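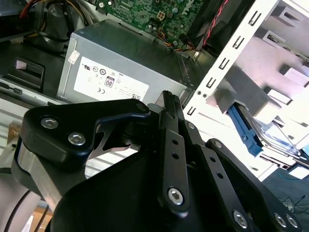 **图1** 夹爪位于打开的台式机机箱上方,夹爪后方为电源,右侧为硬盘架。

# 基于腕部视觉的台式机硬盘托架定位与抽取

课程项目报告 · Wiludstead 校区 Jardine 楼机器人实验室
提交日期:2023年5月31日

## 摘要

报废台式机在进入破碎工序前需要先取出硬盘。现有流程以人工为主,原因是机箱型号多,线缆位置不固定,硬盘托架的卡扣结构各异。本项目在协作机械臂与平行夹爪上实现了一套硬盘托架抽取流程,传感输入为腕部 RGB 相机和腕部力信号。方法分为三步:关键点检测、近距离视觉伺服、力引导抽取。训练与评估使用自采的 2,543 帧标注图像,实机测试 300 次,覆盖 2 种机箱。完整流程的成功率为 83%,去掉视觉伺服后为 68%,固定示教点为 41%。剩余失败以拔出阶段的托架卡滞为主。

## 1 任务定义

机箱侧放于工作台,侧板已拆除。初始状态下,硬盘连同塑料托架位于硬盘架内,数据线和电源线已断开,但线缆仍留在机箱内,位置不作整理。机械臂从机箱上方的观察位姿开始运动,须完成以下动作:

1. 找到托架并确定其朝向;
2. 夹住托架两侧的释放片,使卡扣脱离硬盘架;
3. 沿滑轨方向抽出托架;
4. 将托架放到指定的放置区。

托架完全离开硬盘架并被放下,且过程中没有触发保护性停止,记为成功。放置姿态不计入评分。拆除侧板、断开线缆由操作人员完成,不在本项目范围内。

任务的主要困难有三点。其一,释放片行程短,夹爪开口中心偏离托架中心时,一侧释放片先受力,另一侧卡扣不脱开。其二,金属机箱反光强,深度相机在硬盘架附近缺失值多,因此没有采用点云方案。其三,夹爪连杆在接近硬盘架时会遮挡相当一部分画面,可见特征随距离变化。

## 2 系统组成

### 2.1 硬件

机械臂为六轴协作臂,末端安装连杆式平行夹爪,相机固定在腕部,光轴与夹爪接近方向之间有固定夹角。手眼标定采用棋盘格,每次更换指片后重新标定。指片为平面型,未加装橡胶垫。前期试过加垫,垫片增加了厚度,指尖无法进入托架与硬盘架之间的间隙,所以后续全部使用无垫指片。

机箱由合作的回收企业 Trenanico 提供,共 2 种,下文称甲型和乙型。甲型的托架开口朝外,抽取路径上没有遮挡;乙型的开口朝向机箱内部,抽取时需要避开电源线束。

### 2.2 软件

控制程序分为感知、规划、执行三个进程,通过消息队列通信。图像与关节状态由 Vomby 记录,Vomby 是实验室自用的采集与标注工具,负责时间对齐、抽帧和关键点标注。采集时图像时间戳取自相机驱动,关节状态时间戳取自控制器,二者的固定延迟在标定阶段测得后写入配置文件。

早期版本由感知进程直接下发目标位姿。该做法在检测结果跳变时会使机械臂突然改变方向,后来改为由规划进程对位姿做低通滤波,并限制单周期内的位移。

## 3 数据

### 3.1 采集

数据采集自上一年11月开始,分两批进行。第一批由操作人员拖动机械臂在机箱上方扫过,目的是覆盖不同视角。第二批在流程初步可用之后采集,图像来自自动接近过程,其中夹爪遮挡的分布与实际运行一致。第二批的加入对近距离检测影响较大,见第5.3节。

光照条件没有刻意控制,窗帘开合、顶灯开关均有记录。机箱在台面上的位置和角度每组重新摆放,线缆由不同组员随意拨动。

### 3.2 标注

每帧标注托架上的四个关键点:两侧释放片的外缘中点、托架前端中点、托架后端中点。被夹爪或线缆遮挡的点,若能由可见结构推断,则标注位置并将可见性记为"遮挡";无法推断的不标注。标注由两名组员独立完成,分歧较大的帧重新讨论。分歧最多的是托架后端中点,该点在硬盘架内部,多数视角下只能依靠滑轨的走向估计。

| 子集 | 帧数 |
|---|---|
| 训练 | 2,034 |
| 验证 | 254 |
| 测试 | 255 |
| 合计 | 2,543 |

划分以采集组为单位,同一次摆放得到的帧只出现在一个子集中。最初按帧随机划分,验证误差明显偏低,与实机表现不符,检查后确认是相邻帧泄漏所致,因此重新划分并重新训练。
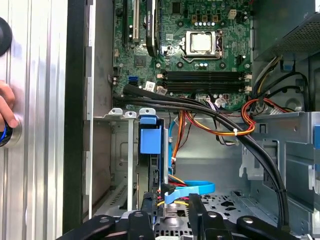
**为什么不直接回归夹取位姿,而要先检测关键点?**

关键点可以单独检查,也可以单独丢弃。直接回归位姿时,输出总是一个完整的六维结果,遮挡造成的误差混在各个分量里,难以判断哪一部分不可信。关键点方案中每个点带有置信度,低于阈值的点不参与位姿求解,可用点不足时流程退回观察位姿重新取图。另外,标注关键点不需要机械臂处于正确的夹取位置,旧图像可以重复利用,更换夹爪指片后也只需改动夹取点到托架坐标系的偏移。

## 4 方法

### 4.1 关键点检测

检测网络为编码器—解码器结构,输出四通道热图。编码器使用公开的预训练权重,解码器随机初始化。损失由热图均方误差和可见性二分类损失组成,遮挡点的热图损失乘以较小的权重。

数据增强包括亮度与对比度扰动、平面内旋转和夹爪掩膜粘贴。掩膜粘贴的做法是从自动接近过程的图像中截取夹爪区域,按对应的开口宽度贴到手动扫描的图像上。颜色扰动的幅度需要控制。两种机箱的托架都有颜色鲜明的塑料件,网络容易依赖颜色;扰动过小时,与托架颜色接近的数据线会被误认为释放片,扰动过大时训练收敛变慢,测试误差也变大。最终幅度按验证集结果选取。

### 4.2 位姿求解

托架的几何尺寸由卡尺测得,两种机箱各有一份模型。可用关键点不少于三个时,结合相机内参与机箱底面的平面约束求解位姿。平面约束假定硬盘架与台面平行,机箱侧放时该条件成立,机箱底部垫有杂物时不成立。三点情形存在两个候选解,取与上一周期结果较近的一个;首帧没有历史结果,改用托架长轴朝向的先验。

### 4.3 视觉伺服

机械臂到达托架上方的预夹取位置后进入伺服阶段。该阶段不再求解完整位姿,只以两侧释放片中点的连线为控制量,使连线中点落在两指中心,并使连线方向与夹爪开合方向平行。控制律为比例控制,输出为末端坐标系下的平面平移和绕接近轴的转动。误差连续若干周期低于阈值后停止伺服,沿接近轴直线下探。

下探过程中不更新目标。原因是指尖进入硬盘架后,至少一侧释放片被指片完全遮住,检测结果不可靠。曾尝试在下探时仅用可见的一侧修正,结果引入了系统性的侧偏,后来取消。

### 4.4 力引导抽取

夹紧后先沿抽取方向施加小幅位移,监测腕部力。力上升缓慢说明卡扣已脱开,继续抽取;力迅速上升则说明卡扣仍然咬合,此时减小拉力,重新夹紧一次,并叠加垂直于滑轨方向的小幅摆动。摆动幅度小于滑轨间隙。重试后仍不能抽出,则松开并记为失败。

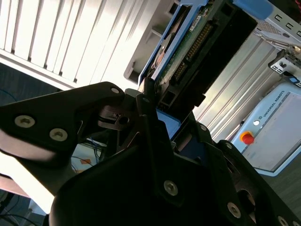 抽出后,托架的重心与夹持点不重合,末端加速度过大时托架会在两指之间转动。因此搬运段的速度上限设得低于空载段,转弯处用圆弧过渡。放置时先使托架一端接触台面,再打开夹爪。接触由法向力判断,阈值需要高于搬运过程中的力波动,否则会提前松手。

夹紧力的选择同样受到限制。力小时抽取阶段打滑,力大时释放片弯曲,托架侧壁随之内收,反而使滑轨摩擦增大。实验中固定使用预实验确定的中间值,没有按机箱型号分别设置。

## 5 实验

### 5.1 设置

比较三种方案:

- **方案A**:固定示教点。机箱按定位标记摆放,机械臂执行示教轨迹,力引导抽取照常启用。
- **方案B**:关键点检测加位姿求解,不使用伺服,由预夹取位置直接下探。
- **方案C**:完整流程。

每种方案测试100次,两种机箱各50次,共300次。方案B和C的机箱摆放角度在规定范围内随机抽取,方案A按标记人工对齐,残余误差不作补偿。三种方案交替进行,以减小光照变化和指片磨损的影响。每次测试前将托架重新推入硬盘架,直到听到卡扣声。

### 5.2 结果

| 方案 | 甲型成功 | 乙型成功 | 合计 |
|---|---|---|---|
| A | 24/50 | 17/50 | 41/100 |
| B | 38/50 | 30/50 | 68/100 |
| C | 45/50 | 38/50 | 83/100 |

失败按首次出错的阶段归类:

| 方案 | 定位 | 夹取 | 拔出 | 合计 |
|---|---|---|---|---|
| A | 38 | 13 | 8 | 59 |
| B | 9 | 15 | 8 | 32 |
| C | 5 | 4 | 8 | 17 |

伺服主要减少夹取阶段的失败。方案B的夹取失败多表现为一侧指片压在释放片顶面,未能进入侧隙,说明预夹取位置的误差已经接近侧隙宽度。拔出阶段的失败次数在三种方案中相同,这一数字不宜过度解读:方案A到达拔出阶段的次数明显少于方案C,按到达次数折算,方案A的拔出失败比例更高。

乙型的成功率在各方案中均低于甲型。差异一部分来自线束遮挡,一部分来自抽取路径上的接触。线束与托架接触时,腕部力的上升曲线与卡扣未脱开时相近,现有判据不能区分二者,于是触发了不必要的重试。

### 5.3 消融

在测试子集上另外做了三组比较,只看检测误差,不做实机测试:

- 去掉第二批数据后,远距离图像的误差基本不变,近距离图像的误差明显增大。
- 去掉掩膜粘贴后,近距离误差有所增大,幅度小于上一项。
- 去掉可见性分类后,平均误差变化不大,但遮挡点不再能被筛除,位姿求解偶尔出现大角度跳变。

第三项在平均指标上不明显,对流程影响却较大,因为单次跳变就足以使机械臂离开有效视野。仅看平均误差选择模型会漏掉这类问题。 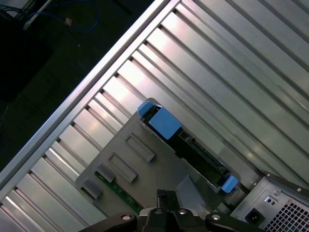
放置阶段没有单独统计,但测试记录中有几项现象值得列出。放置区与机箱之间距离较近时,托架的后端会在松手后回弹,朝机箱方向滑动。台面有沟槽或凸棱时,接触力判据的触发高度不一致,松手时托架离支撑面的间隙也不一致。这两项都不影响本报告的成功判定,若后续需要机械臂再次拾取托架,则必须处理。

### 5.4 典型失败

**检测到线缆。** 数据线从硬盘架前方横过时,热图偶尔在线缆上出现次峰。方案C中定位失败的主要来源即为此类。对两侧释放片的间距加几何校验可以排除其中一部分,该校验在测试完成之后才加入,表中数据不包含其效果。

**反光。** 强光直射金属架时,托架前端边缘与背景无法区分。降低曝光可以缓解,但机箱内部随之变暗。多曝光融合在静态观察位姿下可行,伺服阶段帧率不足,没有使用。

**托架卡滞。** 部分托架有变形,人工抽取时也能感到阻力。力上限按保护性停止的阈值留有余量设定,因此流程会先于人工放弃。

## 6 局限

测试只涉及两种机箱,且训练集中包含相同型号,结果不说明对新型号的泛化能力。托架几何模型需要手工测量,增加型号的成本没有评估。每种方案100次的样本量可以支持三种方案之间的比较,对阶段级的失败分类则偏少。

重复推入托架会使卡扣磨损,后期测试的抽取阻力可能低于前期。交替测试使三种方案受到的影响接近,但绝对成功率可能因此偏高。

节拍时间没有作为指标。伺服阶段的速度上限设得很保守,现有耗时数据不能反映方法本身的下限。

## 7 后续工作

1. 将线束接触与卡扣未脱开分开判别。初步设想是加入力矩分量,线束接触产生的力矩方向与卡扣阻力不同。
2. 用少量新型号图像微调检测网络,记录误差随帧数的变化。
3. 将托架尺寸改为由多视角关键点估计,取消卡尺测量。
4. 把放置姿态纳入成功判定,与 Trenanico 后续的硬盘登记工位衔接。

## 附录A 复现注意事项

- 更换指片后必须重新标定,并更新夹取偏移文件。仅更新其中之一会产生固定侧偏,检测结果上看不出异常。
- Vomby 导出的关键点坐标以原始分辨率为准,训练脚本读取时已作缩放,不要重复缩放。
- 力传感零点在每次下探前清零。清零时夹爪不得接触线缆。
- 观察位姿与机箱类型绑定,切换机箱后需在配置中同步修改,否则乙型的硬盘架会部分落在视野之外。
- 测试日志中的"重试"字段只统计抽取阶段,退回观察位姿的次数记在"重观测"字段。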